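The wrist cable, and what we changed afterward

October 7, 2019

I said in July that I would write up the cable failure once we had finished arguing about it. We have mostly finished, so here it is.

For anyone new to this blog, I look after the two instrument arms in the suturing lab at Ostley. We run practice closures on tissue, and we log everything the arms do while the needle is being driven, passed and tied. Glenys Dunstan does most of the operating. Mereana Waaka wrote the control software, which we call Loltgate, and she is the one who gets the message when it does something odd. I do the mechanical side, meaning I clean things, re-tension things and get blamed for backlash.

The instruments are cable driven. Each wrist has thin cables running over small pulleys, down the shaft and back to a motor pack. When a cable is healthy you forget it is there. When it starts to go, a strand or two breaks first, usually where it bends hardest, and the cable gets a little longer. The motor pack takes up the slack and everything looks normal from the outside.

The session went wrong in the middle of a row of stitches. Glenys had tied off and was setting up for the next bite when she said the right side felt late. Late is her word for it. She moves her hand, and the tip follows a moment after it should. Everyone who has spent time at the console knows the feeling, and everyone has a habit of putting it down to being tired.

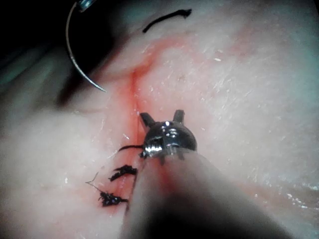 She carried on for two more passes. I don't blame her, and I was in the room and said nothing either. Our rule at that time was that the operator stopped if there was a warning on the screen, and there wasn't one. On the third pass the right jaws opened when she had not asked them to. The wrist rolled over by itself, the jaws swung toward the other instrument, and she hit the pedal.

The pedal did its job. Both arms froze. What happened next was the part that took us most of the summer to sort out.

Loltgate had a recovery step. After a stop, it would compare where it thought each joint was with where the motor said it was, and if the difference was small it would offer to resume. The difference was small. The motor was exactly where it ought to be. The cable between the motor and the jaw had gone, and there is no sensor at the jaw end. So the software looked at a broken instrument and told us it was ready.

Glenys pressed resume. The right jaws dropped and dragged across the tissue before she stopped it a second time. Nothing was hurt but the practice piece and her mood. She took her hands off the console and said she was not touching it again until somebody could tell her what it was doing, and that was fair.

We pulled the instrument and Mereana pulled the log. The log for that run is 2,143 lines and she went through it by hand, because the summary view hid the part we needed. At line 634 the current on the right jaw motor starts to wander. It never crosses the limit. It goes up a bit and down a bit, more than it should for a closed jaw holding still, and it keeps doing that right up to the point where the cable lets go, when it falls to almost nothing. A motor that is holding tension draws some current. A motor holding nothing does not. We had the information the whole time and we were only checking whether it was too high.

I opened up the wrist that evening. The cable had parted at the second pulley. The pulley had a burr on its rim that I could feel with a fingernail and could only just see under the magnifier. I had inspected that instrument before it went on the arm, and I had signed the sheet. The sheet asked if the cables were intact, and they were. It did not ask about the pulleys.
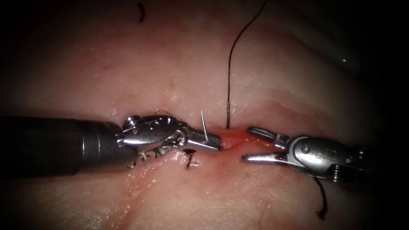

Mereana's first proposal was to fix all of it in software. Her view was that inspections depend on whoever is doing them and a current check does not. My view was that a burr will cut the next cable as well, whatever the software thinks about it. We went back and forth on this for longer than we needed to. What settled it for me was thinking about how little room there is when both instruments are working the same wound. The tips are a short distance apart, one set of jaws is closed on a curved needle with the point sticking up, and the other set is open and facing it. If the open side lets go at that moment, there is no time for a person to read a warning. The software has to catch it before then, and I have to make it less likely that it ever needs to.

So we did both. The changes are these.

Loltgate now has a low limit on jaw current as well as a high one. If the current drops below it while the jaws are meant to be holding, both arms stop. It also stops if the current wanders for too long, and Mereana set that threshold from the old log and then tested it against every run we had kept. It gave us 3 false stops on good instruments. Glenys says she can live with that.

Resume is gone after any stop caused by a fault. The operator has to back both instruments out by hand, open and close each set of jaws where she can see them, and confirm that they moved. It is slow and it interrupts the work. There was a request to make it skippable for short runs and I said no.

The inspection sheet has a line for each pulley. I check them under the magnifier and run a cotton swab around the rim. If the cotton snags, the part goes in the bin. Since we started doing this I have binned one more from the same batch, which came from Etura. I wrote to them and got a polite answer asking for the parts back. They have them now and I will post the reply if there is one.

Instruments are retired at 100 hours of use, whether or not they look worn. We did not have a limit before. We had a feeling, and the feeling was mine.

The last change is the one I think matters most, and it has no hardware in it. If the operator says something feels late, or loose, or anything else, we stop. She doesn't have to explain it and there doesn't have to be a light on. Glenys has used it twice so far. One was a loose connector on the left arm - a real fault, and easy to fix. The other time we found nothing, put everything back and carried on.

Dalgleish, where we send the motor packs for service, has asked for a copy of the log, and Mereana is cleaning it up for them this week. I still owe her a drawing of the pulley with the burr marked on it.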